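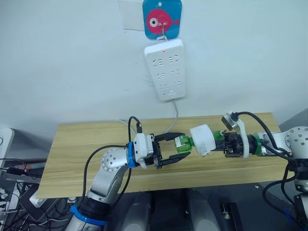 Still waiting on the robot butler

Every January the same promise lands in our inbox: this is the year a machine takes over the chores. This year's came from Litodero, which says its two-arm setup, Alby, is "home ready." We asked which home. The reply ran to several paragraphs and did not name one.

What Alby does is small stuff at a table. Bottles and caps, mostly. One arm takes the bottle, the other takes the cap, and the two have to meet in the right place with the right amount of squeeze. A six-year-old manages this without looking. For a pair of arms bolted in one spot it is hard work, and we'll give the engineers credit for picking a job that sounds dull and is full of ways to fail.

But look at the numbers they sent. Alby was given 354 tries at capping a small bottle, all of the same make. Litodero counts a try as good if the cap ends up on. It does not say if the cap was tight, and we'd like to see somebody tip those bottles over a clean shirt before the word "ready" gets used again. There were 13 stops where a person had to step in, and those were left out of the score. Leave out my bad days and I'm a wonderful cook.

The shop floor is a fairer test. Fontes, the packing firm out in Custdale, tried a similar pair of arms on its short runs last fall and sent them back after 2 weeks. The arms did fine with one bottle. Then the order changed to a squatter one, and the line sat still while someone taught them all over again. The crew had the order boxed by lunch.

None of this means it can't be done. Arms are cheaper than they were, and grippers are better. If Litodero wants to bring Alby to our kitchen, we have a drawer of mismatched lids and a jar of honey with a sticky rim. Come any Monday. We'll keep the stopwatch, and we'll be counting the stops.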